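Lurier Round Table, 37 inch

Home > Tables > Small Round Tables

Item: Lurier 37
Made by: Ortner
Top: solid wood, honey finish
Seats: 3 for a meal, 4 if you don't mind elbows
Ships in: 2 cartons

The Lurier is a small round table for kitchens, studio apartments and spare rooms. It is the middle size in the line. The smaller Velik is meant for two people, and the larger Gatier takes a full dinner setting for six.

The top is glued up from solid boards, sanded, and finished with three coats of clear hardwax oil over a honey stain. Because it is real wood, the color changes a little from one table to the next, and you may find a small knot or a darker streak. We don't treat these as defects. If you are buying two tables to stand in the same room, put that in the order notes and we will pull them from the same batch when we can.

Size and weight

Diameter: 37 inches
Height: 29 1/2 inches
Top thickness: 1 inch
Clearance under the apron: 25 inches
Weight, assembled: 46 pounds
Maximum load, spread evenly: 150 pounds

Most dining chairs with a seat height of 17 to 19 inches will work. Chairs with arms should be measured first. The arms need to be under 25 inches from the floor to slide in all the way.

Assembly

The top comes in one carton and the legs and hardware in the other. Each leg takes two bolts, so there are 8 bolts in the bag along with washers and a hex key. Lay the top face down on a blanket, start all the bolts by hand, and then tighten them in turn. Do not use a power driver. One person can do the job in nearly half an hour, but turning the table over is easier with two.

Check the bolts again after a month. Wood moves as it gets used to a new room, and a leg that was snug on the first day can loosen slightly.

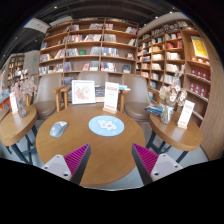
Finish and care

Wipe the top with a damp cloth and dry it right away. Plain dish soap is fine in small amounts. Avoid ammonia, bleach and spray polish — polish leaves a film that has to be stripped before the top can be oiled again. Use a trivet under pots and a coaster under cold glasses.

For homes that use the table every day, we suggest a thin coat of oil once a year. October is a good time in most of the country, before the heat comes on and the air dries out. One small can covers the top twice. Let it sit overnight before you put anything back.

Small scratches can be taken out with fine sandpaper. Go with the grain and oil the spot afterward.

Shipping and returns

Orders leave our warehouse in 3 business days. The two cartons usually travel together, but they are tracked separately. Please open both and look over the contents before you start putting the table together. We can take back an unassembled table in its original cartons. Once the legs have been bolted on, we can replace parts but can't accept a return.

Spare bolts, leg pads and touch-up oil are listed under Parts. The same leg pads fit the Velik. The Gatier uses a wider pad.

Page updated 21/11/2018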